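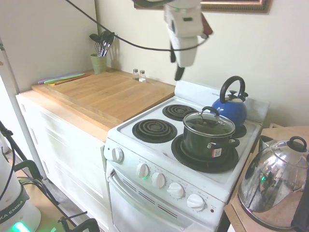

Energy Use of Lidded and Unlidded Pots on Electric Coil Burners

Student Project Report, Vestambridge
Submitted 10/12/07

1. Introduction

Boiling water is one of the most common tasks done on a kitchen range, and most cookbooks say to cover the pot. The saving is seldom given as a number. This project measured the electrical energy needed to bring a fixed amount of water to a boil with the lid on and with the lid off, using a coil-type electric range.

2. Background

A coil burner heats the pot mainly by contact. Where the base of the pot is not flat, air gaps form and more of the heat passes into the drip pan and the room. Once the water is warm, a second loss becomes important: evaporation from the open surface. Each gram that leaves as vapor carries off about 2.3 kJ. A lid returns much of this heat because vapor condenses on its underside and drips back.

3. Equipment and Method

The range was connected through a Grodetti energy meter reading in watt-hours. Water was weighed on a kitchen scale, and temperature was read with a Cha probe thermometer passed through a small clip on the rim. With the lid on, the probe wire held the lid up slightly on one side. We did not correct for this gap.

Each run used 2 kg of tap water starting at 20 °C. The burner was set to high and the meter was read when the probe first showed 100 °C. The coil was then left to cool to room temperature before the next run. Trials began in May and were repeated in the fall on the same burner. Lid-on and lid-off runs were alternated so that any drift in line voltage would affect both sets.

4. Results

The heat needed to warm the water alone is 670 kJ, or 186 Wh. The mean energy drawn with the lid on was 268 Wh, an efficiency of 69 percent. With the lid off the mean was 323 Wh, an efficiency of 58 percent. The difference is 55 Wh per boil.

Air pressure on the main test day, taken from the Drastport weather station, was 1,023 hPa. The boiling point at this pressure is slightly above 100 °C, so the end point was reached just before a full rolling boil – this applies equally to both sets.

5. Sources of Error

The largest error is probably in the end point. The probe reading changed by up to one degree when the wire was moved, and the water was not stirred. Heat stored in the coil was counted as a loss, although in normal cooking some of it can be used by turning the burner off early.

6. Further Work

Smaller amounts of water should be tested, along with a simmering test at constant temperature. A tighter probe seal is needed before the lid-on figure can be improved.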